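Bendex Handheld Steamer
Owner's Guide, Section 3: Filling, Warming Up and Your First Steam

Welcome back, and if you've come straight here without reading Section 2, do please pop back to it for a moment, as it covers the plug and the safety catch and it won't take you long. We'll still be here with the kettle on.

This section takes you from a steamer in its box to your first properly steamed garment. We've written it at a gentle pace. If you've owned an older Skeltden steamer you'll know most of it already, though the tank now comes off from the back instead of the side, and that catches people out (it caught me out, and I'd seen the drawings).

What you'll need
The steamer and its detachable tank
The filling jug
The soft brush head, in the small cloth bag
A hanger, and a door or rail to put it on
Cold water

3.1 Filling the tank

1. Make sure the steamer is switched off and unplugged.
2. Press the grey button at the back of the handle and slide the tank towards you. It will feel stiff the first few times.
3. Lift the rubber stopper. It's attached by a little strap, so there's no need to pull it right off.
4. Fill the jug to the lower line and pour slowly, stopping at the MAX mark on the tank. Tap water is fine in most homes. In a hard water area, use filtered water, or half filtered and half tap.
5. Press the stopper home all the way round with your thumb. A stopper that's only mostly in will drip on your shoes.
6. Slide the tank back until it clicks.

CAUTION: Water only, please. We know how tempting it is to add a drop of lavender oil or some of that scented ironing water, but both leave a sticky film inside the heater and neither the tank nor the heater is covered by the guarantee once that has happened.

3.2 Warming up

1. Stand the steamer upright on a firm, flat surface.
2. Plug it in and move the switch to I. The ring light will pulse amber.
3. Wait until the light stays steady.
4. Point the nozzle away from yourself, away from pets, and away from anyone who has wandered in to see what the noise is. Hold the trigger down for nine seconds.

The first burst or two will spit. This is water sitting in the hose and it clears by itself, but it can leave spots on silk and satin, so always let it happen over the sink or an old towel. On your very first use you may also notice a faint smell, a bit like a new toaster. Open a window and carry on, and it should be gone by your second tankful.

NOTE: If the light still hasn't settled after six minutes, switch off, unplug, and turn to Section 9.

3.3 Choosing a setting

The dial has just the one row of marks, from LOW to HIGH, and our advice is always to begin lower than you think you need. You can go over a crease twice without any trouble, whereas a shine put into a fabric by too much steam is very hard to get out again.

LOW: silk, satin, viscose, anything with sequins or glued trim
MEDIUM: wool, knitwear, cotton jersey, polyester
HIGH: cotton shirts, linen, curtains
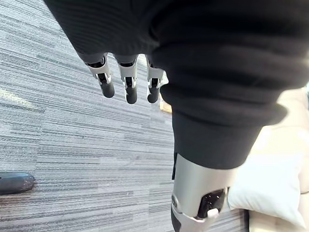
Dark fabrics deserve a word to themselves, and so do knits, and if you own something that is both then you'll want to take your time over it. Daylight is a great help with them, because indoors in the evening it's hard to tell a crease from an ordinary shadow. With a matte black rib, like the knitted covering in the photograph, the soft folds show up as changes in the surface more than changes in colour, so tilt your head and look along the cloth before you decide where to start. Keep the dial on MEDIUM, fit the soft brush head, and try the inside of a hem or cuff first. Let the test patch dry fully before you judge it.

3.4 Steaming a knitted garment

1. Lay knits flat on a dry towel. Hanging a damp jumper will stretch the shoulders, and you'll end up with two small peaks that no amount of steaming quite gets rid of.
2. Close any zips and fasten any buttons.
3. Hold the nozzle three centimetres above the fabric. Don't press down.
4. Squeeze the trigger and move slowly along the ribs, in whichever direction they run.
5. Put the steamer back upright, and pat the fabric into shape with dry hands once it has cooled.
6. Leave it flat until it's dry right through.

CAUTION: Never steam anything while it's being worn. Not a collar, not a sleeve, not even if you're late. 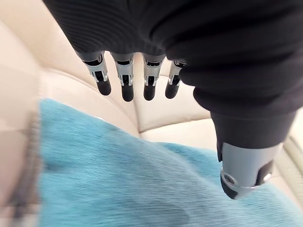 Thick places take the longest to come right, and they're also where most of us lose patience and turn the dial up. Cuffs, roll necks and gathered waists hold several layers together, and the steam only reaches the top one. When fine ribbing bunches up into a thick, rounded lump, as the black knit does here, open it out with your fingers before you bring the steamer anywhere near it, and smooth the ribs so they lie side by side. Then use short bursts with a good pause in between. Ye-seo Ko on our testing bench does a roll neck in four passes, turning it inside out for the last two, and I've yet to see one of hers come out flat.

3.5 What not to steam

The steamer is kind to most cloth, but please keep it away from leather, suede, waxed jackets, velvet and anything labelled "dry clean only, no steam". Leather furniture in particular should be wiped with a soft, barely damp cloth and then left to dry. It's also worth thinking about where you set damp clothes down, as moisture and strong sun together are hard on pale upholstery.
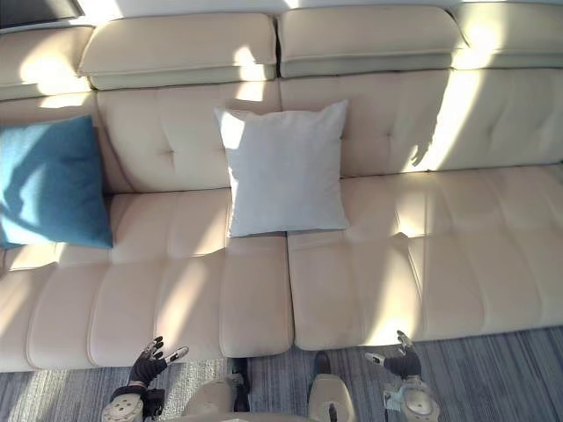
Fig. 3c. Cream leather sofa in direct sun. Do not steam, and do not lay damp garments on it.

3.6 Finishing up

1. Move the switch to O and unplug at the wall.
2. Leave the steamer upright until it's quite cool.
3. Take off the tank, empty it, and leave the stopper open overnight.
4. Wipe the nozzle with a dry cloth.
5. Coil the cord loosely. The Kang cord clip supplied in the bag will hold it, but please don't wrap it round the handle.

If anything in this section has left you scratching your head, do get in touch with us at Tostside. The helpdesk answered 3,666 letters and emails last year, a great many of them on the subject of stoppers, so you'll be in good company. Have the number from the base of your steamer ready when you write.

Section 4 covers curtains and other long drops, and begins with fitting the extension hose.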